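4.2 Closing the pouch

1. Lay the Clelero pouch flat on the table with the zipper seam to one side. Check that nothing inside lies across the teeth.

2. Hold the pull by its metal tab and draw it along the seam in one motion. Do not pull on the pouch wall — the material creases easily near the narrow tip.

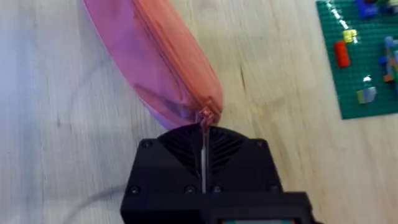
3. Press out trapped air with a flat hand, working away from the pull.

Caution: Do not fill the pouch beyond 100 g. Overfilling strains the seam.

Note: If the pull sticks, back it up slightly and try again. Do not oil the teeth.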